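New bench rules for robot work on computers

Vitville, 6/26/18. I spent a morning at the Bustos repair shop last week (great coffee, terrible parking) to hear about the new house rules for robots that work inside computers. They've been using a draft since March, and as of today it's official for all 24 benches!

The whole thing is 20 pages, and most of it is pretty down to earth. The case has to be unplugged and grounded before the arm goes anywhere near it. Loose cables get moved out of the arm's path or tied back. The gripper takes a processor by its edges, never by the contacts, and if it misses the socket twice, it stops and a person takes over. I like that last one a lot, having bent a few pins myself over the years.

There's also a speed limit. Inside a case the arm can't go faster than 50 millimeters a second, and close to an open socket it drops to 20. Watching it is a little like watching somebody park a very expensive car.

The rule that got the most argument was the one about sockets. The load plate has to be all the way open before the gripper comes in with a chip, and the memory can stay in its slot as long as the jaws have room.
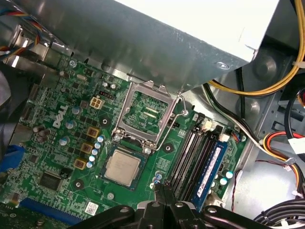
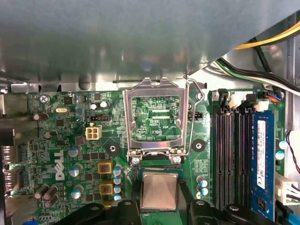
Processor work on a Dell board, load plate open and one memory module in its slot.

Nakex, which wrote the first draft with the shop, wants each bench to log 100 practice runs on scrap boards before it touches a customer's machine. A few of the techs told me that's too many, and I can see their point, but I'd still want it if the computer was mine. Clistari is looking at the same rules for its own shop and plans to decide after the summer.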